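Skemum Teaching Kit for two-arm robots

The Skemum kit lets an operator show a task to a pair of arms by remote control or by guiding them by hand. Both methods write to the same recording format, so sessions can be mixed in one training set. Joint positions, hand commands and head camera video are logged at 30 samples per second against a common clock.

In remote mode the operator wears the head display and moves two handheld controllers. Household work such as loading a washing machine is the usual starting point. Each arm can be paused separately, and a foot pedal marks the start and end of every attempt.

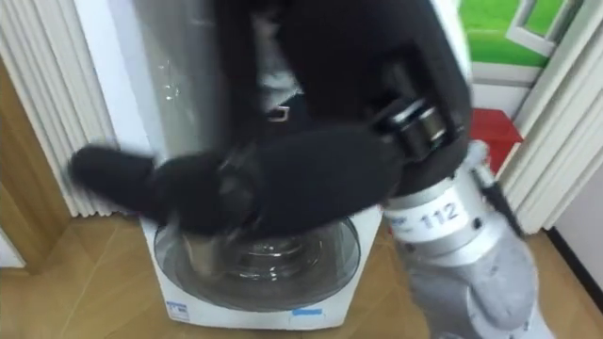 Hand guiding requires the arms to be set to low stiffness from the control box. Fabric sleeves may stay on in either mode. Check that straps do not restrict the joints before recording.

Supplied: 2 controllers, head display, foot pedal, control box, mains lead.
Storage: 300 hours of recordings at default settings.
Set-up time: almost 18 minutes, including calibration.
Host software: Linux or other Unix-type systems.

Arms are not included. Mounting drawings are available on request from Emmett Tran at Plarkik.

© Plarkik | Contact sales | Back to top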